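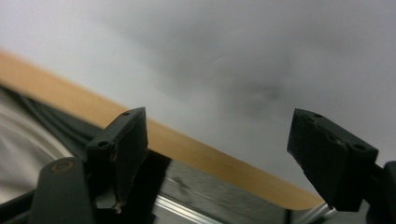 December 17, 2024

Spent the morning on the Salulero server. Two players wrote in that the gate from spawn to Grundutport drops them inside the harbor wall and they suffocate. Reproduced it on the third try. It only happens if the chunk on the far side has been unloaded, so whoever goes through first gets it and the next one is fine.

Narendra Semwal had the same thing in July on the old map and fixed it by raising the arrival point one block. Tried that. Works for Grundutport, but at Jadoon the ceiling is low and you land with your head in the slab. Put Jadoon back as it was.

Better fix, I think: load the target chunk first, wait 20 ticks, then move the player. Wrote it as a small patch to the gate plugin and ran it on the test copy. Went through 52 times with nobody else online, no bad landings. Have not tried it with horses or boats – minecarts are blocked anyway.

Also cleaned out the gate file. It had 2,996 lines, mostly gates whose signs were broken long ago and never removed from the list. Startup is down to 27 seconds. Old file is saved next to the new one with .bak on the end, please leave it there until after the holidays.

Cusari still shows up twice in the menu. One entry has a space after the name. Deleting it from the console does nothing, so it has to be edited by hand with the server stopped.

To do:
try the patch with a full server
ask Narendra if the Jadoon ceiling can go up a block
permissions for the new builders, they can make gates but not link them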